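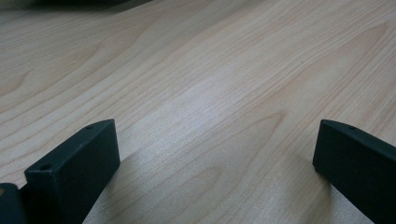 The pale wooden tabletop at the Sowerby reading room, grain and all.

SOWERBY, 11th September. The long debate over the reading room table has ended, and the table won. Members of the Mudutora Street library society voted this week to keep the light wood top bare, turning down a proposal to cover it with a wipe-clean cloth in a shade the catalog calls "oatmeal."

The cloth, at $745, would have been the society's largest purchase since the kettle. A petition in favor of bare wood drew 26 signatures, several of them from people who have never been seen reading at it.

"You spend that much on a cloth and it's the same color as the table," said Rizwan Sethi, who has led the pro-grain side since April. He is fond of the long curves and arches in the wood and has been known to trace them with a finger during budget discussions.

Supporters of the cloth pointed to coffee. They were offered coasters from Fudard, the hardware store on Mekbridge Road, and accepted them with what the minutes describe as "some muttering."

The money will go toward the roof fund, which now stands at $3,198. The roof is expected to cost a good deal more than that.

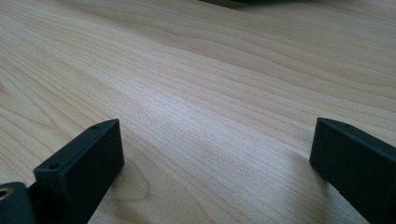 What should people use to clean a bare wood tabletop?
A soft cloth, slightly damp, wiped along the grain and followed by a dry one. Skip scouring pads and anything with bleach in it, and mop up spills before they have time to settle in.

The coasters will be kept in the drawer marked "Maps." The maps have been moved to the drawer marked "Misc."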